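Grarnberg applicants' board > Offers and admissions > Foundation year or straight in?

Page 1 of 1

impi_p
Right so results are out and I'm stuck. Got the conditional for straight entry at Grarnberg (economics) but the letter also offers the foundation year instead and says I can pick. Deadline to choose is end of April. My maths is ok, my essay writing is not. School says take the direct place, mum says take the foundation year, brother says go to Kellarau and stop moaning. Has anybody here done the foundation year and was it worth it??

Also does it cost the same. Can't find it on the site anywhere.

R_Endale
Did it. Worth it for me. But I'd been out of school a while and had forgotten how to sit still in a lecture. If you're coming straight from school I'm less sure.

Fees are the same per term, you just pay for an extra year of it. Then halls on top. So no, not the same really.

chunhung_s
Straight in. Always straight in. The foundation year is there to fill seats, they had 200 places and couldn't shift them last time so now everyone with a pulse gets the letter.

R_Endale
Where's the 200 from? The prospectus doesn't say anything like that.

chunhung_s
Open day talk. Bloke from admissions put it on a slide.

R_Endale
Was that foundation places or the whole faculty though. I was at one of those talks and the slide was for all of social sciences.

chunhung_s
Might have been faculty. Point stands.

asna.t
Doesn't really stand if the number is for something else! Anyway. Impi, look at what the foundation year covers before you listen to any of us. When I did it there was a writing module in both terms, a maths module you could get out of if you passed the test in the first week, and a reading seminar that was either brilliant or deadly depending who you got. If essays are your weak bit then that writing module is the thing you'd be paying for. I went from scraping passes to getting decent marks, and I still use the notes now.

Downside – your mates from school all go a year ahead of you. Sounds silly but it did get to me by about Christmas.

impi_p
thanks asna thats really useful. Did you have to reapply for first year after or does the place carry over?

asna.t
Carries over if you pass everything. If you fail one module you resit in summer. Fail more than that and you're talking to the admissions office, and good luck getting hold of them.

ivan_kr
Phone them before lunch. After lunch it just rings.

And get the carry-over in writing. Mine said "subject to availability" in the small print and I only spotted it when I was filing things. It was fine in the end but I had a bad week.

impi_p
oh no. just checked and mine says that as well. page 5

ivan_kr
Email them, ask straight out: if I pass, is the place mine, yes or no. Keep the reply. Don't accept "normally".

chunhung_s
See this is what I mean. Straight in and you don't have any of this. You've got the grades, they've offered, take it. There's a writing centre on campus, free, anyone can book it. I went when my first essay came back covered in red and it sorted me out.

R_Endale
The writing centre has a waiting list as long as your arm though. I booked one in the autumn and got seen after the essay was due in.

chunhung_s
Book earlier then

R_Endale
I booked the day the essay was set.

asna.t
Both true in my experience, it depends on the time of year. First few weeks you can walk in. Once deadlines start forget it.

impi_p
ok so what about the entry test. The letter says direct entry people sit a "diagnostic" in the first week. Is that pass or fail? Starting to panic a bit

chunhung_s
No. It's just to put you in a group. I did terribly and nothing happened.

asna.t
It's not pass or fail but if you come out in the bottom group you get an extra class each week, and it's early. Which I'd have thought was good for you? It's basically a bit of the foundation year for nothing.

impi_p
Oh. nobody at school mentioned that at all

ivan_kr
Schools don't know. Mine was still handing out a booklet from before they changed the name of the degree.

For old test papers, the library at Pestska has a folder, or did. You can't take them out but you can copy them. Grarnberg won't send you any, I asked.

R_Endale
Is that the one by the bus station? Thought that had shut

ivan_kr
Moved. Same street, over the chemist. Go up the side stairs.

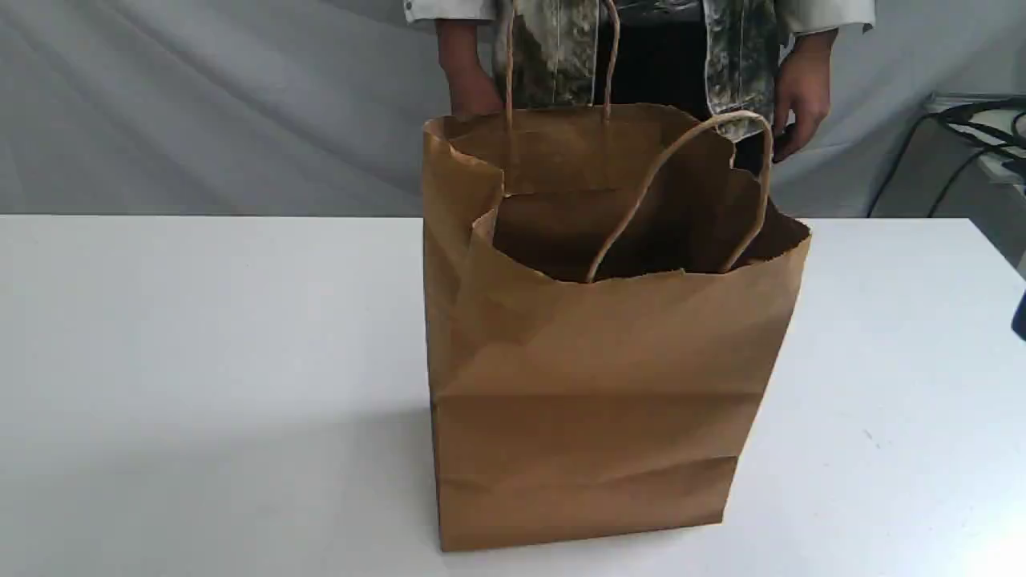
Asnakech Tekleab: Robel, it's open till 5 now, they cut the evening hours. Was in there last month and the folder's at the desk, you have to ask for it. Some of the papers have pencil answers on them and half are wrong so rub them out first or copy the clean ones.
(posting from my other account, locked myself out of asna.t again)

R_Endale
Cheers, will pass that on to my cousin who's applying for next year.

impi_p
going tomorrow then! Do they charge for copying

Asnakech Tekleab
A bit. Take coins, the card thing never works.

chunhung_s
Can I just say one more time. Money. A whole extra year of fees and rent for a writing module. If you lived at home I'd maybe see it but you don't, do you?

impi_p
No, we're miles out. Would be halls either way. There's a bursary for foundation students, 500 a year, but it's means tested and I dont know if we'd get it

R_Endale
Apply anyway. It's 2 pages and you don't need to have accepted the place first. I got it and I was sure I wouldn't.

chunhung_s
500 doesn't cover a month in halls.

R_Endale
Didn't say it did. It covered my books and the bus.

ivan_kr
What about Kellarau, is that a serious option or was that just your brother?

impi_p
Bit of both. I've got an offer there too but it's the joint course with languages, and I'd have to do the language bit properly. I like the town more. But the economics is meant to be better at Grarnberg?

ivan_kr
Depends who you ask. Kellarau has smaller seminars, Grarnberg has the better placement scheme. I've got friends at both and they all complain the same amount.

chunhung_s
Grarnberg by miles. The placement with Chin alone is worth it, half my year applied.

asna.t
(back in)
Applied, yes. How many got one?

chunhung_s
Not many. I didn't. Still good for interview practice

asna.t
Hm.

Impi if I were you I'd do it in this order. Copy the papers, sit one at home with a timer on, get somebody to mark the written part harshly. If you're only a bit short then take the direct place and use the early class. If it's a disaster, foundation year, and chase that email about the carry-over. You've got until the end of April so there's time to do it properly.

impi_p
That makes sense. My old english teacher would mark it, she's harsh about everything

R_Endale
Good plan. Disagree slightly on "only a bit short" though, I thought I was a bit short and I was a mile off. Ask her what mark she'd give it as a first year essay and don't tell her which option you're hoping for.

chunhung_s
Fine, but if she says it's ok you're going straight in and I want an apology from the lot of you

asna.t
You'll get a "subject to availability" one.

impi_p
lol. Ok. Emailed admissions just now as well, asked yes or no like Ivan said. Got the auto reply, says they aim to answer in 5 working days

ivan_kr
Ring them as well. Before lunch.

impi_p
will do, 9am. Will post what they say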